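3.2 Desk clearing on the two-arm bench

The build lives in a shared workshop, and everything on it was assembled there over 12 evenings. We love how much it can already do! Both arms, mounted along the back of one brown tabletop, work among ordinary office things: a stapler, scissors, a clipboard, a laptop. Markers are our favorite test, and Figure 7 shows the right arm lowering one into a pale blue cup. Santino Echeverría wrote the grasp routine one Sunday, and we have barely touched it.

Figure 7. Marker placement, right arm.
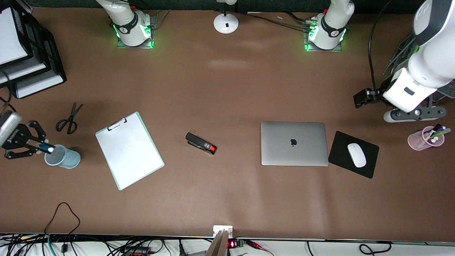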